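Incidencia: las cajas de cartón con tapa se abren por la solapa inferior
Abierta por Joyce Kinyua — Sep 27, 2026

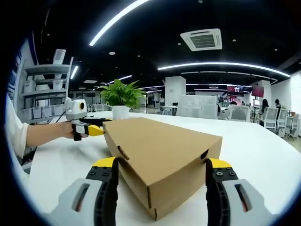
Categoría: Embalaje y material de almacén / Cajas de cartón

Estado: resuelta, pendiente de reposición
Prioridad: media
Asignada a: Irena Chmielewska

Descripción del problema
Usamos la caja marrón sin impresión, modelo Skumetti, para guardar carpetas y catálogos de la oficina. Desde el pedido de agosto, varias se abren por abajo al levantarlas por los agujeros de los extremos. La de la foto es del mismo modelo, cerrada y sobre la mesa blanca. La solapa va metida en el borde inferior del lateral.

Con las cajas del pedido anterior no pasaba. El proveedor es el mismo, Briner.

Comprobaciones

1. Montaje. Se desmontó una caja defectuosa y se volvió a montar siguiendo los pliegues marcados. Aguanta vacía. Con catálogos dentro, la solapa se sale al segundo levantamiento.

2. Peso. El pedido era de 300 cajas y la ficha indica un máximo de 90 hojas de catálogo grueso por caja. Estábamos metiendo más. Con 90 justas la solapa cede menos, pero cede.

3. Agujeros. El cartón no se rasga por ahí. El fallo está solo abajo.

4. Comparación con una caja antigua. La pestaña de la antigua es más larga y entra hasta el fondo de la ranura. La nueva se queda corta.

Respuesta de Irena Chmielewska
He hablado con Briner. Confirman que el lote 54 salió con la pestaña recortada de menos y que lo cambian sin coste. Piden que no tiremos las cajas ya montadas hasta que pasen a recogerlas.

Mientras tanto:
— Una tira de cinta Allix a lo largo de la solapa inferior, por fuera, doblando un palmo hacia cada extremo.
— Llevar la caja con una mano debajo. Los agujeros, solo para arrastrarla sobre la mesa.
— Nada de apilar más de dos en la estantería.

Comentario de Joyce Kinyua
Encintadas las que tenían material dentro. Las levanté todas y ninguna se abrió. Las vacías están plegadas junto a la puerta con una nota para el transportista. Los catálogos de Zieliński los he dejado fuera, pesan demasiado para este modelo incluso con cinta.

Falta por hacer
Recibir el lote de sustitución y probar una caja cargada antes de repartir el resto. Irena cierra la incidencia cuando esté hecho.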